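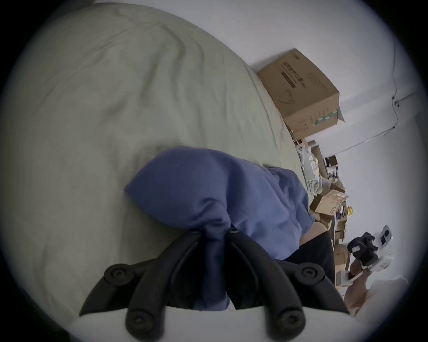

Notebook, 17th June: Linen dyeing, fourth attempt at a green I would admit to

Woad vat still sulking. Hanne says it is alive because it smells alive, and I can't argue with the second half of that. The surface had a coppery skin on it this morning, which the book calls encouraging. The book was written by somebody with a patient landlord.

Where we had got to: weld first, then a short dip in the blue, is supposed to give green. Attempts one to three gave, in order, mustard, a different mustard, and something Annick described as "hospital, but before the war". All three on the Kurkusier linen, which I am beginning to think was finished with something at the mill. Water sits on it in beads. It has been scoured twice and still behaves like a raincoat.

Today's change is the scour, nothing else. I mean it this time. Last time I changed the scour, the alum, the pot and the radio station, and learned nothing about any of them.

Scour

Washing soda and a squirt of the plain soap, cloth in cold, brought up slowly to a simmer and kept there. Water went the colour of strong tea. Poured it off, did it again, weaker tea. A third go gave something you could pass off as tea in a station café, and I stopped there. Drop test after rinsing: the drop went straight in. I did it in several places because I didn't believe it.

So the finish was the trouble all along, or a good part of it. Ulla wrote this in the margin in November and I wrote "doubt it" underneath. Leaving both remarks in for the record.

Mordant

Tannin bath first (oak gall, ground, strained through the old pillowcase), then alum. 200 g of alum for the whole lot, dissolved in hot water before it went anywhere near the pot. Linen left in overnight the last time and it seemed no better for it, so this one came out after 5 hours, squeezed and put straight into the yellow without drying.

Åsmund maintains you must dry and rest the cloth in between. He may be right. He also maintains that you should never dye on a day when the wind is from the east, and I have only so much room in my life.

Weld

Dried tops from Tangen, last year's. Chopped, soaked, heated gently with a pinch of chalk. Kept well under a simmer, because boiling is how I got the second mustard. The yellow is very good. Clean and slightly acid, even right through the folds, no tide marks. I nearly stopped there and took up a career in yellow.

Cut a strip off the end and labelled it before going on. Note to all of us, me included: label before going on. There are 11 strips in the biscuit tin with nothing written on them and each of them is somebody's best result.

Blue over yellow

Very short dips, under the surface the whole time, no splashing. Came out a raw lime and turned as the air got at it. Two dips gave a leaf green on the test strip. Three went towards bottle. Settled on two for the main piece and then lost my nerve and took it out early on the second.

Rinsed until clear, hung in the passage. Wet, it looks like a proper green. I have been caught like this before and am not calling it anything until it is dry and has been through the wash at Tesis temperature, meaning hot, meaning the setting Hanne uses for everything she owns.

Problems

One paler patch near the selvedge where I think the cloth floated. Needs a bigger pot or a smaller ambition. The Turkham pot would do it, but it has a chip in the enamel and I don't want iron in this. Embla has offered to look for another at the Saturday-ish sale, if it happens, if she is up.

The vat was tired by the end. Fed it, stirred it without air, put the lid and the blanket back on. Please would whoever borrows the blanket return the blanket. It is not there for decoration and the vat dropped a good deal overnight the last time it went walking.

pH strips nearly gone. The new ones read differently from the old ones, and neither agrees with the meter, whose battery was last changed by someone who has left.

To do

Light test: half of each strip under card in the south window, half out. Leave until I have forgotten about it, then a bit longer.

Wash test on the two-dip strip and the three-dip strip together, same load, with a bit of white cotton pinned on to catch anything that bleeds.

Scour the rest of the Kurkusier roll before anyone cuts it. Three times, as above. Annick has the roll.

Tell Ulla about the margin.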